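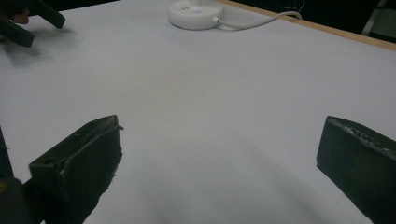
Station 2 on Saturday, both grippers and the white puck with its cable

benchrat_lou
So our packing and prep room at Vistirport went over to the gripper setup in June and I promised I'd report back. Short version – I like it more than I expected! We used to do the cable work by hand, up to 40 units before lunch, and now we do the same job holding grippers so the arms can learn it from us. My thumbs are happier. My forearms are not.

Vollow_77
Look at the scuffing on that left finger. Are they giving you spares?

benchrat_lou
Dorota Jabłońska keeps a drawer of them, but you have to ask. The worn ones slip on the plug, so I ask a lot lol

tapegun
I'll be the grump. You're teaching the thing that takes your shift. We went through this at Beneš and the night crew got "reassigned" to a building an hour away. Did anybody put anything in writing for you?

benchrat_lou
Radomír Zeman told us no cuts this year. Said it out loud in the break room, so no, not on paper.

tapegun
Then you've got nothing.

mid_shift_marge
Don't totally agree with tapegun. At Drustero two of us moved up to fixing the arms and the pay went up with it. But the training was on our own time for the first month, and I'd fight that if I had to do it over (get it paid!!).

Vollow_77
Same here, minus the raise. What I miss is talking. Everybody watches their own hands now.

benchrat_lou
Yeah, the room got quiet. I'll ask Radomír for something in writing and post what he says.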